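15 October 2018
By Aleksandra Szewczyk

Skinesel Opens Shared Workroom to Small Firms in Juva

Skinesel has opened a shared workroom at its Juva site for small firms that need a table, power and storage but do not want a long lease. The room was fitted out by Prendau and has 70 square meters of floor space, with room for 15 people at a time.

The furniture was kept simple. The room has white tables, tall gray cabinets and open shelving, and the floor is tiled so that it can be mopped at the end of the day. Power strips sit on the tabletops – early users asked for this in February, after a trial month in which most outlets ended up behind furniture.

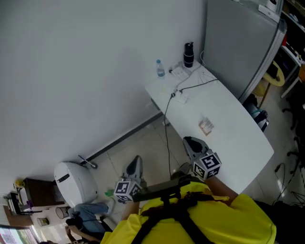
Members may bring drinks and small packed snacks to the tables. Hot food stays in the kitchen down the hall. Bags can go under the tables or in a cabinet, and cabinet keys are handed out at the front desk.

"People told us they wanted a plain room where they could put things down and get to work," said Dineo Mkhize, site manager at Skinesel. "We spent the money on storage and lighting."

Partition panels divide the work tables from the storage area, where white metal shelving holds boxes and bins. Shelf space is included in the membership fee. 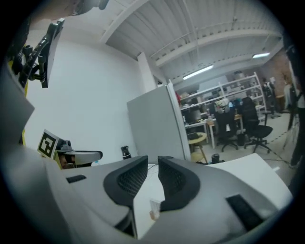
Work table, partition panel and shelving at the Juva site.

Demchenko, which handles bookings for the site, has received 200 requests so far. Day passes and monthly memberships are available now from the front desk.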